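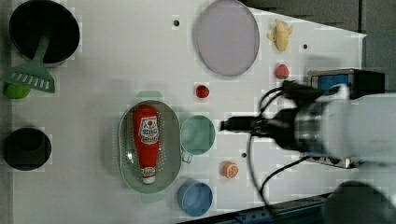
The play kitchen at the Lasthorpe toy library is back, and I'm so happy I could cook you a pretend dinner! I stopped by on Monday and the little pots and plates were out again after 16 months in boxes in Zuzana Šimko's garage. It's a good mix, too. There's a black pot with a green slotted spatula, a yellow banana, a strawberry, and a ketchup bottle lying in a green colander (my nephew would put ketchup on the banana, no question). Jiahui Wei told me people dropped off about 300 pieces this spring, and she washed every one of them in her own kitchen sink.

You can borrow a set for two weeks with a regular library card, and late returns are forgiven through August. Yi-an Ok is still looking for play bread and a toaster, so if your kids have outgrown theirs, bring them by the Gajdoš Street door any afternoon. Just please check between the couch cushions first – last time we got a bag with half a pizza in it and the family found the other half in the fall.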